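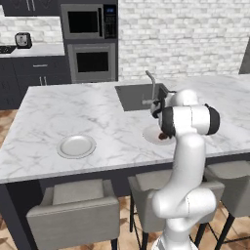
Stondimik Planner 

Last updated: March
4 min read

Stondimik is a task and motion planner for single-arm kitchen work. You give it a goal, a scene and an arm model, and it gives you back a sequence of grasps and joint paths, or a refusal with the step where it gave up. We think the refusal is the more useful half of the product.

Most planning software in this category is sold on a success rate. We're wary of those numbers, ours included. In our own simulated kitchen set the planner returned a valid plan for 2,086 of 2,961 requests. A valid plan means the path was free of collisions in the model. It says very little about whether a soft piece of food will stay in the fingers, and we'd ask you to be suspicious of any vendor who runs the two together.

What you get

Golob, the path solver. It checks the whole arm against counters, taps and cupboards, elbow and wrist included. Replanning takes up to 13 seconds in a cluttered scene, so don't buy it for anything that has to react to a person.

Henar, the scene editor. Drag in a sink, a cooktop or a pan, set friction and mass, save. The default friction values are guesses. Change them.

A library of 51 task templates, mostly pick, place and transfer between plates and cookware. Some are good. The pouring ones are still marked experimental and have been for longer than we'd like.
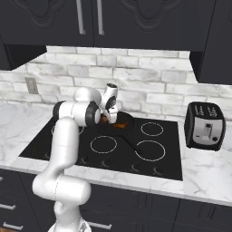
Gripper lowered to the food in a frying pan, simulated kitchen.

Reaching into a pan is where a lot of planners look better than they are. The rim leaves few approach angles, the handle takes up space over the cooktop, and a dark pan on black glass is hard going for depth estimation. In simulation Stondimik can read object poses straight from the scene file — that's cheating, and the log labels those runs "known pose". Switch to "estimated pose" before you show anyone a result.

What it doesn't do

There is no heat model. Food doesn't brown, stick or fall apart. Two-arm planning isn't supported, and neither are mobile bases.

Licensing

Inville sells Stondimik by the seat, with a trial licence that includes Golob and Henar in full. Run it on your own worst scene first — the demo kitchen is tidy and flatters everybody.

13 comments · 51 shares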